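Home | Forums | Estates and Facilities | Search | Log in

Key and padlock returns at Grastcombe

b_kurtulus
Members responsible for stores are reminded that padlocks are to be handed in with their keys at the end of each tenancy. In June we received 16 padlocks from the Flallumeck units, and 3 of them came without any key. The replacement cost falls on the site budget.

Returned items should be laid out on a table and matched before anything is entered in the register. Small padlocks are the most troublesome, as their keys are easily put on the wrong bunch.
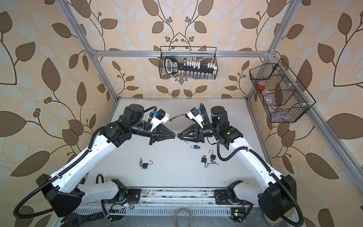

Each key should be tried in its own lock and the pair tagged together. Shackles should be left open until the register has been signed.

store_office_2
I must disagree on the last point. Our practice at Akgül is to close every padlock before storage. An open shackle catches on other items in the drawer.

Erdal Aydoğan
With respect, a closed padlock with a missing key has to be cut. We lost two in that way last winter. I would support the original wording.

store_office_2
The key would not be missing if the pair had been tagged first. May I ask that the guidance allow either method?

b_kurtulus
The point is accepted for sites with a signed register. All other sites should continue to leave shackles open. The revised sheet will be issued on August 9, 2018.

Recent topics
Nikard cabinet locks: spare keys
Labelling of shared drawers
Lost key charges for tenants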